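**Ticket: Drondport PC strip-down cell - drops on drive caddies, and what we need to buy before Moon**

Status: open, waiting on quote
Raised by: Drondport bench
Assigned: Sigrun Dahlgren (equipment budget)
Supplier: Mutitz
Needed by: order in before end of January or we lose the budget line

**Problem as reported**

Gripper on the right arm loses its hold on drive caddies. Not every time. Starts the pull, caddy comes part way, fingers slide up the handle, arm carries on with nothing in it. Program doesn't notice and goes off to the drop point anyway. Left arm not affected but it doesn't do caddies.

Original request was "buy two new grippers". Sigrun bounced it, wants to know if it's the gripper or something cheaper. Fair enough. So this is the log.

**09:10**

Power cycled the controller. Same.

Checked air - there is no air, these are the electric ones, ignore whoever wrote air on the sheet.

Tower on its side on the slotted table as normal, side panel off, fixture plate to the left of it. Ran the caddy step only, nothing else, so we're not waiting on the CPU and memory steps each go.
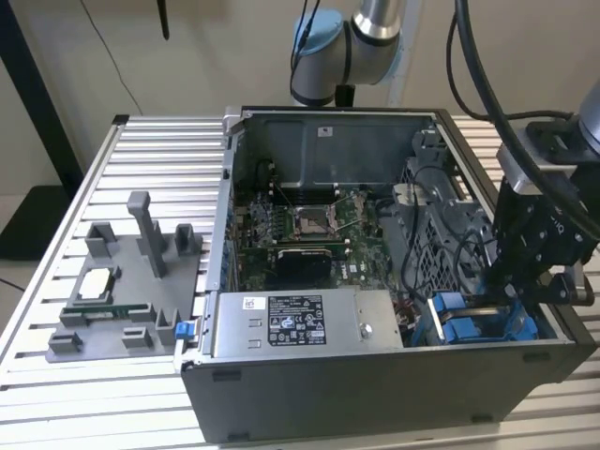

*Caddy step, right arm down at the drive bay.*

**09:45**

Checked finger screws. One finger had a bit of play, nipped it up. Better for a few runs then the same slide again. Witness line on the screw hasn't moved so it's not backing off.

Pads look shiny. No spare pads in the drawer. There should be. Last order from Mutitz had pads on it, they went to Jalport with the other kit and never came back. Have emailed Jalport.

**10:20**

Mutitz support rang back. Their questions and what I told them:

- Force setting? Factory default. Never touched it.
- Fingers original? Yes.
- Pads ever changed? No record of it. So no.
- Does the table move? Tried to make it move. It doesn't.
- Is the tower clamped? No. It sits there on its own weight. They did not like that.

They reckon pads first, then force setting, then a locating stop for the case so it can't creep when the arm pulls. Only after that a gripper. They would say replace the gripper if they thought they could get away with it so I beleive them on this.

**11:05**

Force up one step. Caddy comes out clean, handle creaks a bit. Don't want to go higher, handles are plastic and we have to hand the caddies on in one piece.

Put a bit of masking tape on the table against the case edge before the run. Case had crept off the tape after a few pulls. So some of this is the tower moving and the arm still going to where the bay used to be. Explains why it gets worse through the morning.

**11:30 - Sigrun's questions, answered here so they're in one place**

*Is the gripper faulty?*
Don't think so. Worn pads plus case creeping. Can't rule it out until pads are in.

*Do we need two grippers, one or none?*
None for the fault. One as a spare, if there's money. Argument for a spare is lead time - if this one does die we're stopped on caddies until Mutitz ship, and they won't promise a date.

*Can Jalport lend theirs?*
Different flange. Adapter exists but it's another part to buy, adds length and then all the taught points are out. No.

*Why weren't pads in the original budget?*
They were lumped under "sundries" and sundries got cut. Please can consumables have thier own line this time.

**12:15 - shopping list v2**

v1 is in the other ticket, bin it.

| Item | Qty | Cost | When |
|---|---|---|---|
| Finger pads, sets | 2 | 100 for the lot | now |
| Case stops for the table | 2 | make our own, T-nuts and offcut | now |
| Spare gripper, electric, same flange | 1 | 1000 cap, quote awaited | January |
| Fixture plate, reprint | 1 | filament only | when quiet |
| Arm cable ties / clips | 1 bag | petty cash | whenever |

All pounds, no VAT. The 1000 is what Sigrun said she could find, not what Mutitz have quoted. If the quote's over we do without and live with the risk, don't come back to me asking to trim the pads.

Fixture plate is on there for Moon. It's fine for what we do today but Moon wants more than one case type and the posts and pockets are where they are. Reprint is cheap, drawing time isn't, so need a few hours booked from somebody who knows the file. Not in the table as I don't know whose budget hours come out of. 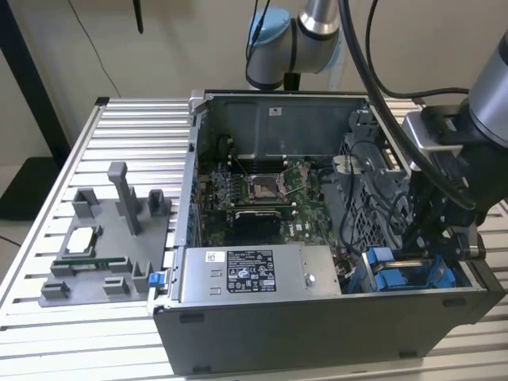
Reach is the other thing for Moon. If they really do want bigger cases through here then the case stops need to slide, so T-nuts in the slots and not anything drilled. Also means the right arm starts from further back. Have asked for one of the new cases to be sent over so we can try it by hand before anyone spends anything. No answer yet.

**13:40**

Jalport replied. They have "a bag of black rubber bits", posting it. Will not be cancelling the pad order on the strength of that.

**14:00**

Knocked up one case stop out of offcut, T-nut, one bolt. Force still one step up. Caddy step run again over and over with the old pads. Case stayed on the tape. One slide, near the end, and the fingers got it back on the retry.

So the stop has done most of it. Pads should do the rest. Make the second stop tomorrow, same drawing, slot the hole a bit longer.

**14:25 - program side**

Added a check for finger width after the pull. If the fingers close right up there's no caddy in there, so stop and shout. Should have been in from the start. Costs nothing. Copy saved on the shared drive under Drondport, old version kept next to it.

**Left to do**

- [x] stop no. 1
- [x] width check in the program
- [ ] stop no. 2
- [ ] pads ordered (Sigrun to approve, 100)
- [ ] pads fitted, force setting back down to default and retest
- [ ] Mutitz quote for spare gripper, ask for lead time IN WRITING
- [ ] consumables line in next year's sheet
- [ ] sample case from Moon lot

Sigrun - only thing I need from you today is a yes on the pads. Gripper can wait for the quote. If the retest with new pads is clean I'll drop this to low and split the spare gripper off into its own ticket so it doesn't sit here looking like a fault.

**15:50 - Sigrun Dahlgren**

Pads approved, go ahead. Put the case stops on the sheet at zero please so there's a record of them. Spare gripper stays pencilled at 1000, send the quote when it lands.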